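How to clean the lime from a kitchen faucet

In our town the water is very hard, and after some weeks every faucet gets a white crust near the base. I learned this method from my neighbor Maricel Mercado and I use it every month since March. You need white vinegar, an old toothbrush, two soft cloths and a small plastic bag with a rubber band.

1. Close the lever fully and wipe the whole faucet with warm water and a little dish soap. Dry it.

2. Mix 300 ml of vinegar with the same amount of warm water. Do not use it on gold or painted faucets - for these, only soap.

3. Wet one cloth in the mix and wrap it around the base, where the pipe meets the counter. Leave it for 8 minutes. If your counter is marble, skip this step, the acid eats the stone.

4. For the spout, fill the bag halfway, pull it over the end and fix it with the rubber band. 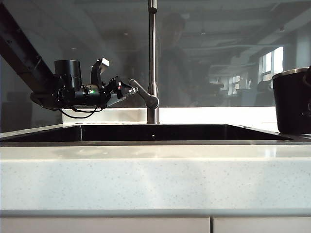 5. Take off the cloth and brush the ring at the base with the toothbrush. Go also under the lever, because there the dirt likes to hide. Lift the handle a little to reach it, and close it again when you finish.

6. Rinse everything two times with clean water, also the sink. On a dark sink the dried drops show very much, so wipe it with the second cloth.

If the lever still moves hard after this, the cartridge inside is maybe old.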